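What We Learned at the Bosora Open House

When Remedios Cifuentes invited our little housekeeping group over to Bosora in February, I packed a notebook and a sandwich and expected to be home by lunch. I stayed until they were stacking the chairs!

The morning talk

Dalia El-Sayed spoke first, and she was wonderfully plain about money. Buyers look at the price of the arm, she told us, and forget the hands, the spare cables, the training days and the service plan. She suggested setting aside about 3000 dollars a year for wear parts alone, and I saw Barry Sugden from Fundham underline that twice (so did I). Leasing came up too — she likes it for a first year, while you're still finding out which rooms suit the machine.

The bathroom

After coffee we went down the hall in groups of 5 to watch a bathroom sink being wiped. I had my planning sheet out the whole time, and I'm glad of it, as I'd written nothing down for outlets, floor space or reach over a large basin. The hand pushes the cloth right down onto the bottom of the bowl, and I could have watched it all day.

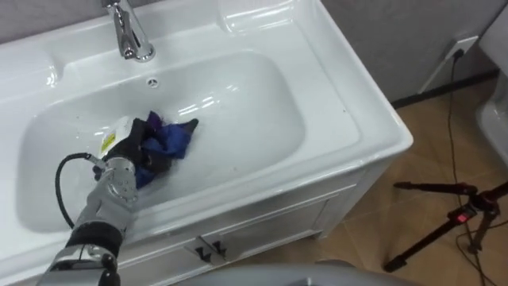 Questions to take home

Teodoro Moya passed around his checklist and kindly let me copy it. Who replaces a worn finger, and how fast? Does the quote cover delivery and setup? Can we try it in our own building for 4 weeks before signing? I'm sending those to Lorente and Pestirell this week, and I'll post their answers when they come.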